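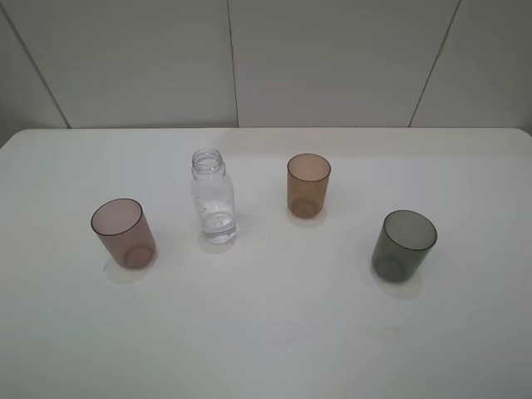 Getting Plastic Tumblers Clear Again

I love colored plastic cups. They're light, they bounce, and when the sun comes through the tinted ones the whole kitchen looks more cheerful! What I don't love is the cloudy film they pick up after a few months, so I've spent far too many evenings working out how to shift it.

My favorite method is plain white vinegar. Mix 100 ml of it into 500 ml of warm water (warm, never boiling, or thin plastic can warp), sink the cups completely and leave them for 40 minutes. Then go around the inside with a soft sponge, rinse well and stand them upside down on a rack. If they still look dull, the plastic is probably scratched and no soak will fix that, but they make great paintbrush pots!

Bottles are trickier. Drop in a spoonful of uncooked rice with a little warm soapy water, put the lid on and shake like mad. It gets right down into the corners where a brush won't go. Leave the cap off until the inside is bone dry, otherwise you'll get that stale smell.

Keep tinted cups off a sunny windowsill, too. Mine faded badly one November when I thought winter light didn't count.

Morfudd Hughes wrote in to say she stacks hers with a square of paper towel between each one so they never stick. Brilliant, and I've started doing it too.

Haf Howells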